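The Chore Report: Put the Groceries Away and Call Me

A reader named Rigoberto Quezada wrote in last month after my piece on vacuum robots, and he was not pleased with me. He runs the back room of a small produce market and says I was too soft. "You gave it a B minus for getting stuck under a couch," he wrote. "My nephew gets stuck under the couch and I don't pay him for it." He wanted to know when I would get around to the kind of work he has, where things come in one container and have to go out in another, all day, in shapes that don't repeat.

So that's what I've been reading up on through most of April. I've watched more demo videos than is good for a person, sat through a webinar from Lultix that ran 20 minutes over and answered one question from the chat, and had two long phone calls with people who install arms for a living. What follows is what I think, and I'll say now that I haven't moved very far from where I started.

The pitch has changed, I'll give them that. Five or six years back the companies were selling you a robot that did one thing. It put lids on jars, or it stacked the same box on the same pallet, and it did that very well provided you built your whole room to suit it. Now they're selling you a robot that learns. You show it the job a number of times, by hand or by remote control, and the software works out the rest. Lulano's sales sheet says "teach it like a new hire." I've trained new hires. The worst one I ever had knew on the first morning that you don't put the tomatoes under the potatoes, and I didn't have to demonstrate it to him 1000 times.

The number comes from Lulano, by the way. Their man on the phone told me 1000 demonstrations was a fair starting point for "a simple sorting task," and when I asked what a less simple one would take he said 4000, then said it depended. I asked what it depended on. He said the objects, the lighting, the container, the table, and how picky I was. That's the entire job! If you take away the objects and the container and how picky the customer is, I don't know what's left of bagging groceries.

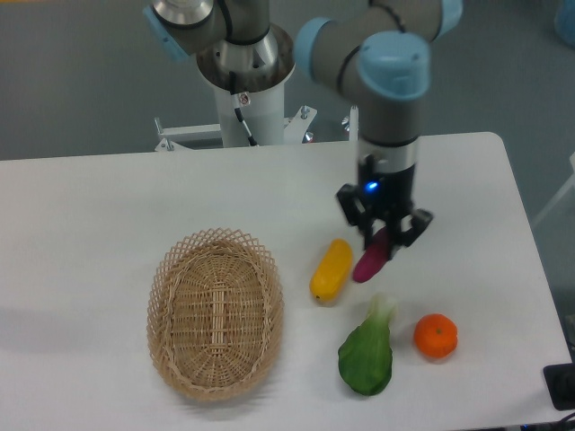 Produce is where I'd start if I wanted to find out what one of these machines can do, and it's where I think most of them would embarrass themselves. Every piece is a different shape and nothing has a handle. A lot of it bruises, and the customer sees the bruise before you do. The easy version of the job looks like one arm, a white table, a wicker basket with nothing in it yet, and four things to deal with, namely a yellow one that could be a squash or an ear of corn, a purple eggplant type, a bok choy and a tangerine. They look like toys, too, so squeeze all you like. I have no quarrel with starting there. Children start there. But look at how much room each item has to itself, and then go look in any crate that comes off a truck, where the bok choy is wedged in with nine of its cousins and the leaves are tangled up and half of them tear if you pull from the wrong end.

Then there's the two-finger problem. Pretty much every arm in my reading pile has a gripper with two fingers that open and close. That suits a skinny vegetable fine, you come down with a finger on either side and you close. A round thing is a different story, and so is a leafy thing. I pick up lettuce with my whole hand underneath it, and I'd bet you do too. I put this to both of the installers. One said you can swap on softer fingers. The other, who has been at it longer and had clearly had a long day, said most of his customers who ask for produce end up buying something for boxes.

Which brings me to the Hodžić test. Some of you will remember it from the dishwasher issue. Mrs. Hodžić lived downstairs from me when I had the apartment, and she would let anybody help in her kitchen exactly once. If you put a thing away and she had to move it afterward, you were out. You could sit and have coffee, you just couldn't touch anything. I've used her rule ever since, and it's the only score I care about. Did somebody have to go back and fix it? Speed doesn't come into it. I'd let a robot take all night with my groceries if I could go to bed.

By that measure here is where I have things this spring.

Floor vacuums: pass, on a good day, with the cords picked up. Same as last time.

Lawn mowing: pass if the yard is flat and you like it all one height.

Folding laundry: no. The Cudby video is very nice to look at and I'd like to know how many towels they went through to get that one. It does towels. I have never in my life fallen behind on towels, it's the fitted sheets and the small socks.

Loading a dishwasher: no, and see the back issue for my feelings about the mugs.

Moving identical boxes: yes, for real, in real warehouses, and it has been for years. I'm not going to argue with that one.

Putting mixed groceries in a basket: one at a time, spread out on a table, with a patient person standing by, I believe it can be done. I don't believe it passes Hodžić. Getting the item over the rim is the first half. The second half is the heavy things at the bottom and the greens on top and the whole lot packed so you can carry it out to the car. I asked Lultix during that webinar whether their system decides the order or whether someone tells it. Mine was not the question they answered.

I do want to be fair to the people who work on this. One of the installers made a point I've been chewing on. He said folks like me always compare the machine to a person on that person's best morning, and never to the third hour of a double shift. He's right about that. I've seen what goes in the bag at closing time, and I've done it myself, eggs included. If somebody shows me a machine that packs as badly as a tired teenager, but does it every time and doesn't mind, then Rigoberto has a real decision to make and I'll have to write a different column.

What I'd want before I wrote that one is pretty plain. Show me real food. Show me a full crate, with things touching, and a basket the machine hasn't met before, set down crooked by someone in a hurry. Leave the video at normal speed and let it run, drops included. I asked three companies for footage like that. Lulano said they would look into it, Lultix sent me the same highlight reel I'd already seen with new music on it, and Cudby hasn't written back.

As for price, I could not get a straight figure out of anybody, so I'm not going to print one. The arm is one line on the quote, the gripper is another, and then there's the software, which you pay for every month for as long as you'd like it to keep working. Ask for that last one in writing. Also ask who comes out when it stops, and how far they have to drive.

Rigoberto, I hope that's tough enough for you. Keep the nephew on for now.

Next issue is window washers, the kind that stick to the glass. If you own one and it has fallen on something, I would love to hear from you before the middle of the month. Letters get read even when they don't get printed, and somebody please tell me whether the gutter robot is a real product or a joke my brother-in-law is playing on me.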